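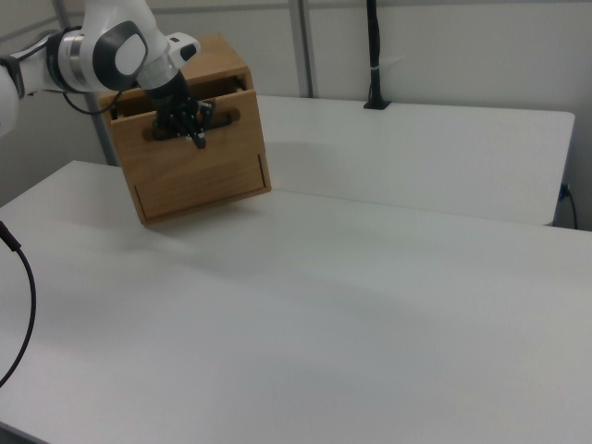
Review: Harnerier Bench Rules for Robot Hands, second edition

I bought this guide for our lab at Sotmont in December, after we had written our own rules twice and disliked both versions. It runs to 290 pages and covers test setup, cable care, speed limits and record keeping for multi-fingered hands working on household objects.

The chapter on drawers is the one we use most. It asks you to write down the handle type before a trial, and it treats a cutout slot as its own case, separate from knobs and bars. I agree with that. Fingers hooked into a slot can get caught if the arm backs off in the wrong direction, so the guide wants the release path planned before the pull. It also says to note any tilt or lift of the cabinet as a result in its own right. A drawer that comes open while the box leaves the table is not a clean pass. We used to score those as successes.

The cable section is shorter but good. Check slack at full reach, keep loops clear of the object, and stop if a cable rests on anything that moves. Radwa Helmy turned it into a one-page sheet for our bench and new people get through it in 15 minutes.

Some parts are weak. The speed tables assume a fenced cell, and we work at open tables. The guide says very little about when a person may reach in to reset an object, so we wrote our own rule – arm stopped, hand open, 2 people agreeing out loud. The index is poor too.

The price is 970 with the printed forms. Skip the forms, they don't leave enough room for notes. Ilir Hodžić prefers the Gralton handbook for fixed grippers and I would go along with that. For hands with fingers, I'd buy this one again.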